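October
By Jihad Geagea

Print this page | E-mail to a friend
14 comments | 203 shares

The Flirkum Lantern Walk: your questions answered

Hello again! I've been helping to put on the Flirkum Lantern Walk for a good few years now, and every October my inbox fills up with the same lovely questions. So I've done what Ghassan Rawashdeh has been nagging me to do and typed up the answers in one place. If yours isn't on the list, have a look through the comments, where somebody may well have asked it already.

What is the Lantern Walk?

It's an evening walk through the middle of Flirkum with lanterns, a brass band and quite a lot of soup. Most people walk it. You can also push a pram, pull a trolley or go at whatever speed your four-year-old decides on. There's a fair in the market square before and after, with stalls, music and a little carousel that I'm far too tall for (I still have a go).

Is it a race?

No! We don't time anybody and there aren't any medals for coming first. If you want to run, there's the Drement Dash, which goes off at 5.15pm from the same start line and does two laps of the park. You can do both, and last year 178 people did. I managed the Dash once and then had to sit on a wall for most of the walk, so pace yourselves.

How long is the route?

There are two. The long one is a shade under three miles and goes down Mill Road, over the footbridge and back along the canal. The short one turns round at the Durrani bakery and comes straight back to the square, so you get the band twice. Both set off together at 6.30pm and you don't have to decide which you're doing until you reach the bakery. The marshals there will ask you, and you can just point.

What does it cost?

Adults are £6, children are £3 and under-threes are free. That gets you a paper lantern, a battery light to go in it, and a cup of soup at the end. Please book ahead if you can. We had 1,386 walkers last year and 598 of them paid on the night, and I was on the desk for that, and my hand still hasn't forgiven me.

Can I bring my own lantern?

Yes please, I love the home-made ones. The only rule is no naked flames, so battery lights only. Willow and tissue paper is the classic way to go, but we've had milk bottles, jam jars on sticks and a very large papier-mâché haddock that needed three people to carry it. Anything wider than a front door should go at the back of the walk, behind the band, as the footbridge gets tight.

Do we have to dress up?

You don't have to, but it's much more fun if you do. The theme this year is Winter Garden, which you can take any way you like – frost, robins, holly, a scarecrow in a scarf. Fancy hats and headgear are judged by the carousel at 5.50pm, in adult and child classes, and you don't need to enter beforehand. Do remember it'll be chilly, and build your costume over a proper coat. I went as an icicle in a pair of tights one year and I'd never do it again.

I'm hopeless at crafts. Where do I start with a headpiece?

Start with whatever's in your drawers at home. A hairband, a bit of ribbon and one big fabric flower will get you most of the way there, and you can tie or pin the rest on. The Zunen craft room is open for drop-in making every afternoon in the week before the walk, 2pm until 5pm, and there's no charge for glue or scissors.
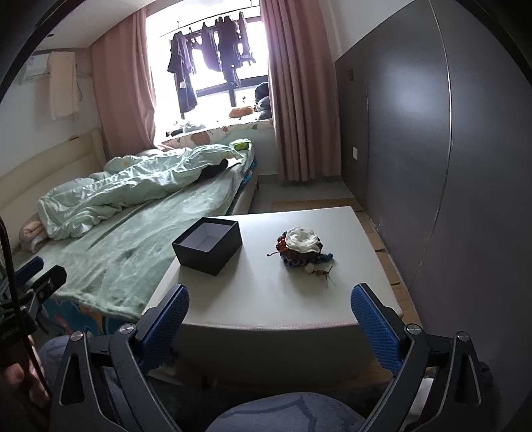
A big white flower and some hair bands, for a Winter Garden headpiece.

Are dogs allowed?

They are, on leads, and they very often end up better dressed than their owners. The band is loud at the start, so if yours is a nervous one then hang back towards the library and join in once the drums have gone past. The fair is dog-friendly too, apart from the food tent.

Is it all right for wheelchairs and buggies?

The short route is tarmac and pavement the whole way, with dropped kerbs. The long route has a gravel stretch by the canal, which is fine for chunky buggy wheels but hard going for most wheelchairs. If you need a parking space near the square, email us by the end of the week before and we'll keep one for you.

What if it rains?

We walk! Paper lanterns survive drizzle far better than you'd think, and we hand out clear bags to go over them. The only thing that stops us is high wind, and if that happens we'll put a notice on the website by 3pm and the fair will carry on in the covered market without the walk. Tickets roll over to next year, or you can ask for your money back.

Where do I park?

The station car park is free after 4pm and it's a five-minute stroll from there. Please don't use the doctors' surgery. Mill Road closes to cars at 5pm and opens again at 8.30pm.

Can I help out?

Oh, I'd be thrilled. We're short of marshals for the canal stretch and we always need people ladling soup. You get a hi-vis, a hot drink and a free lantern. Drop Ghassan a line through the contact page and tell him whether you'd like to be standing still or moving about.

Print this page | E-mail to a friend
14 comments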